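5. Primeira instalação do desumidificador Vivura 680

Esta secção explica como colocar o aparelho, como ligar a mangueira de drenagem e como fazer o primeiro arranque. Por favor leia tudo uma vez antes de começar. O trabalho demora menos de uma hora, sem contar o tempo de repouso do ponto 5.2.

5.1 Conteúdo da embalagem

Dentro da caixa devem estar:

o aparelho Vivura 680
o depósito de água, já montado na parte de trás
uma mangueira de drenagem com abraçadeira
quatro rodízios
um filtro de ar e um filtro de reserva
a folha de garantia Clarnance

Se falta alguma peça, não monte o aparelho e contacte o ponto de venda. O número de série está na etiqueta lateral e começa sempre por 1731. Guarde a caixa durante o período de garantia.

5.2 Repouso depois do transporte

1. Coloque o aparelho em posição vertical.
2. Deixe o aparelho em repouso durante quatro horas, sem o ligar à tomada.
3. Se o aparelho viajou deitado, o repouso deve ser de 24 horas.

CUIDADO: O óleo do compressor muda de lugar durante o transporte. Um arranque demasiado cedo pode danificar o compressor, e este dano não é coberto pela garantia.

5.3 Escolha do lugar

1. Escolha um chão plano e firme. O aparelho pesa bastante quando o depósito está cheio.
2. Deixe 30 cm livres atrás e dos dois lados, e 50 cm por cima da grelha de saída.
3. Não coloque o aparelho por baixo de uma prateleira com livros ou papéis.
4. Verifique que a porta e as janelas da divisão fecham bem.
5. Afaste cortinas e roupa pendurada da grelha de entrada.

Em caves, garagens e oficinas, o pó é o problema mais frequente. Nestes locais limpe o filtro todas as semanas no primeiro mês, e depois decida o intervalo conforme o estado em que o encontra. A madeira guardada numa divisão húmida deve secar devagar, por isso não comece com um valor inferior a 55 %. Baixe depois cinco pontos por semana, até ao valor desejado.

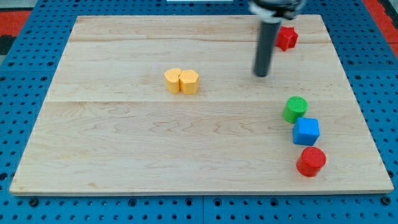
Posso deixar o aparelho a trabalhar durante a noite?

Com a mangueira montada e o caminho da água livre, o aparelho pode trabalhar toda a noite e também durante ausências curtas. Sem mangueira, o aparelho pára quando o depósito enche e volta a trabalhar só depois de o esvaziar.

5.4 Montagem dos rodízios

1. Retire o depósito e desligue a ficha, se já estiver ligada.
2. Incline o aparelho para trás, no máximo 30 graus, com a ajuda de uma segunda pessoa.
3. Introduza os dois rodízios da frente até ouvir um clique.
4. Incline para a frente e introduza os dois rodízios de trás. Os rodízios de trás têm travão.
5. Baixe os dois travões.

Nota: Se o aparelho esteve inclinado mais do que o indicado, repita o repouso de 5.2.

5.5 Drenagem com mangueira

A mangueira fornecida é de tipo Weltex e tem 126 cm. Não use uma mangueira de jardim, porque o diâmetro interior não é igual e a ligação perde água.

1. Retire a tampa de borracha do bocal, na parte de trás, em baixo.
2. Guarde a tampa. Vai precisar dela se quiser voltar a usar o depósito.
3. Empurre a mangueira no bocal até ao fim.
4. Aperte a abraçadeira com a mão. Não use alicate.
5. Conduza a mangueira até ao ralo, sempre a descer. Em nenhum ponto ela pode subir mais alto do que o bocal.
6. Deite meio copo de água na bandeja interior e veja se sai pela mangueira.

Se a água não sai, procure uma dobra na mangueira. Se o ralo fica mais alto do que o bocal, é necessária a bomba Malik, que se compra à parte e tem o seu próprio manual.

5.6 Primeiro arranque

1. Ligue a ficha directamente a uma tomada com terra. Não use extensão nem tomada múltipla.
2. Prima o botão principal. A luz verde pisca três vezes e depois fica fixa.
3. Escolha a humidade com os botões + e -. O valor de fábrica é 60 %.
4. Escolha a velocidade do ventilador. Para o primeiro dia recomendamos a velocidade alta.
5. Espere três minutos. O compressor arranca com atraso, e este atraso é normal.

No modo de secagem rápida, o consumo pode chegar até 654 W. Nos outros modos é mais baixo.

CUIDADO: Não desligue o aparelho pela ficha enquanto o compressor trabalha. Use o botão principal e espere que o ventilador pare.

5.7 Se alguma coisa não está bem

A luz vermelha está fixa: o depósito está cheio ou mal colocado. Retire-o e volte a colocá-lo até encostar.

A luz vermelha pisca: a temperatura da divisão está abaixo de 5 °C. Aqueça a divisão ou desligue o aparelho.

O aparelho trabalha mas recolhe pouca água: o ar já está perto do valor escolhido, ou há uma janela aberta. Em Fevereiro, com ar frio, a recolha é sempre menor do que no verão.

O aparelho vibra: verifique os travões e o nivelamento do chão.

Texto: Zubaida Khattak. Revisão técnica: Bülent Ersoy.
Versão de 8 de Junho de 2018. Substitui a folha solta que acompanhava os primeiros aparelhos.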